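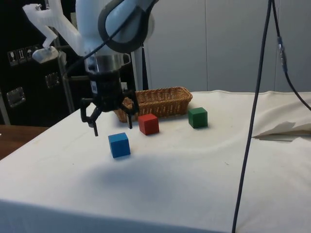
The arm over the table, with the basket and three wooden cubes.

Marichka Didenko has lost two council elections in Uleck and intends to fight a third. She would like it known that the first two were close. They were, if you count losing by 97 votes as close, and the second time she was further behind.

"People are tired of being taken for granted," she says over tea in her kitchen. Which people? "All of them."

Her party leader, Callum MacLeish, has told members that October will be a verdict on the ruling group's handling of the Braltlow bypass. He has also told them that local contests are decided on local candidates. I ask Didenko which it is.

"Both," she says. "If we win, the bypass did it and Callum was right. If we don't — well, I expect I'll be getting a phone call."

She laughs, though she doesn't take it back.
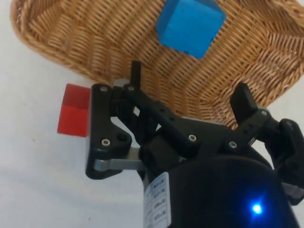

A blue cube in the wicker basket.

Her pitch is lower parking charges, a later bus and no rise in council tax. I ask how the bus would be paid for. She mentions savings. Pressed on where, she mentions "back-office duplication", a phrase I have heard from candidates of every colour and have yet to see turned into a bus.

Ashraf Hamdy, who has held the ward for nine years, is no more forthcoming. "My record speaks for itself," he told me by phone. I asked what it said. He talked about the library roof, finished 27 weeks behind schedule.

Didenko says she won't attack him personally. Her latest leaflet calls him "absent" twice.

"That's not personal," she says. "That's attendance."

She has not yet checked the attendance figures. She says she will before the next leaflet goes out.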